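Foro Claltura › Cocina y despensa › Fruta fuera de la nevera: ¿cesta metálica o bandeja?

joseck_84
Busco cesta para la encimera. La Groltodo de varilla aguanta 3.000 g según ficha. ¿Ventila mejor que una bandeja?

Oral
Sí, por la base. La uso desde julio. Eso sí, las uvas van a la nevera, sin lavar.

tresfuegos
Discrepo. La varilla fina marca la fruta blanda. Yo pongo un paño doblado en 2 capas y se acabó el problema.

Oral
Con paño pierdes la ventilación inferior – para eso, bandeja.

tresfuegos
Parte de ella. Quedan los laterales. He pesado lo que guardo: 1.912 g, y sin paño me salían marcas en los melocotones.

joseck_84
De momento lo tengo todo sobre la mesa, delante de una cesta negra de rejilla.

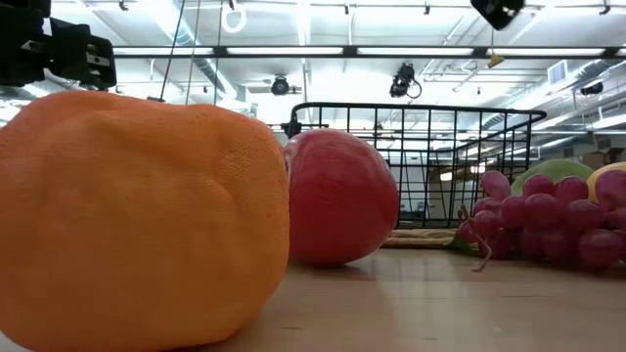 Uvas y demás fruta en la mesa, con la cesta detrás.

Oral
Separa las uvas del resto. A temperatura ambiente no les doy más de 10 horas en verano.

tresfuegos
Exagerado. En una cocina fresca duran un par de días. En lo de separarlas, de acuerdo.

joseck_84
Pruebo sin paño y comento.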